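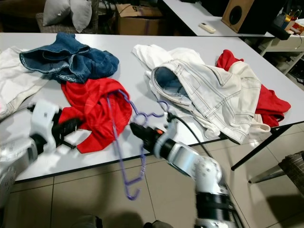 Last changed: October, 4.15 pm (wording of 4.2 tidied, no change to the tables)

4.2 What hirers asked for, and what they took home

We come now to the part of the study which gave us the most pleasure to carry out, and which, we must admit, took a good deal longer than we had planned. The two hire shops, Ostance and Strand, both stand on the same street in Lullberg and draw on much the same customers, but they label their fancy dress quite differently. Ostance gives each outfit a name and very little else ("Pirate, ladies", "Wizard, tall"), while Strand writes a small paragraph for every one, saying what is in the bag, how the thing fastens, and, very often, what is left out. We wanted to know whether the longer labels changed what people chose, and whether they changed how people felt about it afterwards.

Over the party season we followed 242 hires from the first question at the counter through to the return of the bag. The counter talk was noted down by hand by Lachlan Sheehan at Ostance and by Hammad Baloch at Strand, using the sheet given in the appendix. Neither shop wished us to record voices, and we were glad in the end to have been refused, as the written notes turned out shorter and a great deal easier to sort! Hires for school plays were left out, because a teacher choosing for a whole class is doing a different job from a grown-up choosing for one evening, and we hope to come back to them in a paper of their own.

The first thing to say is that people seldom asked for a costume by name. They asked by occasion (a hen night, a works do, somebody's birthday with a theme that had been announced far too late), or by a limit of some kind: nothing with a mask, nothing that needs tights, something I can drive in. Only after this did a character come up, and quite often it was the shop that brought it up. Earlier writing on dressing up has tended to begin with the character and to ask what the wearer wishes to say by it. We do not quarrel with that, but at the counter the character arrives rather late in the talk, and a hirer who came in wanting sleeves may well go out as a nun.
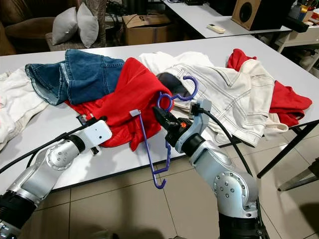 Figure 2. Red garment, blue denim jeans and a purple plastic hanger.

The second matter is that of missing pieces. At both shops, wigs, shoes and hats are hired apart from the main outfit, and at both shops this caused upset. We had expected it to be worse at Ostance, where the label says nothing on the subject, and so it was, though by less than we had guessed. Of the hirers who agreed to talk to us afterwards, 40 in all, a fair number from Strand told us that they had read the label with care and had still pictured the wig as part of the bargain. One lady put it to Angus Tipoki very nicely: she had read the words and then looked at the picture, and it was the picture she took home. We have thought about that remark a good deal since. It suggests to us that a note about what is left out does its work only if it is met before the photograph, and Strand has since been kind enough to move the note to the top of its cards, so that we may find out.
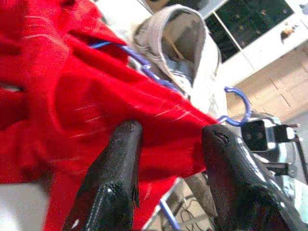
Fit was the third matter, and here the two shops drew well apart. Ostance hirers nearly always tried the outfit on, having so little else to go by. Strand hirers, with a paragraph in hand telling them that the bodice laces at the back and the skirt is elasticated, were much more willing to trust to luck, and some of them were sorry for it. Bodices gave the most trouble by a long way, then anything all in one piece with a zip up the back. Capes gave none whatever, and we should have been surprised if they had.

We ought to be careful about how far this reaches. Ewan Halliday, who read an early draft, pointed out that Strand keeps its changing room up a flight of stairs, and that this alone might put people off trying things on. He is quite right, and we have no way of pulling the stairs and the labels apart with the notes we have. The Halmont shop, which Amr Erraji visited for us in the spring, has long labels and a changing room beside the till, and its hirers tried on more than Strand's did and less than those at Ostance. We take some comfort from this, but the Halmont visit was short and its numbers are not included in Table 3.

Returns are dealt with in the next section, along with the matter of the deposit, which hirers brought up with us far more often than we ever asked about it.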